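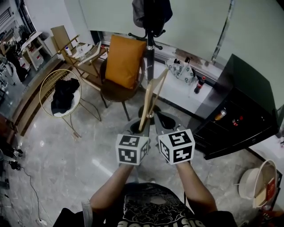 Comparing Two Finger Types on a Hand-Held Gripper

Project report, Itmont course in automation
Group: Elis Griffiths, Fredy Cusi, Glenys Price
Supervisor: Caradog Jenkins

1. Task

Our group compared two sets of fingers for the Udunora hand-held gripper. The first set is stiff and flat on the inside. The second is softer and bends a little when it closes on something. We wanted to know which set gives better recordings of household tasks, where the objects are thin, smooth or an awkward shape.

2. Method

The task was to take a clothes hanger, carry it to a coat rack and hook it on. One person worked the gripper and another kept the log. The finger positions are read from square markers on cubes mounted on the fingers, so the markers have to stay in view of the head camera. Fredy and Elis took turns with the gripper. We recorded 465 attempts in total, split between the two finger sets, and moved the rack between sessions.

An attempt was marked as failed if the hanger was dropped, if it turned in the grip so far that the hook missed, or if the markers were lost before the hook reached the rack.

3. Results

The soft fingers dropped the hanger less often. Most failures with the stiff fingers came from the hanger turning, usually when it was gripped near one end. Gripping close to the hook helped with both sets.

Marker loss was a separate problem. It happened mostly when the operator turned the wrist to line up the hook – the cubes then faced away from the camera. Bright reflections from the floor also cost us up to two seconds of tracking in a few recordings.

4. Problems

One soft finger worked loose on Wednesday and we had to repeat that session. Cledwyn Maddocks in the Pritside workshop fitted longer screws. We also changed our starting position after the first session, and those early attempts are kept in a separate folder.

5. Further work

We would like to repeat the test with a heavier hanger and with a coat on it. The log sheets and the finger drawings are with Glenys.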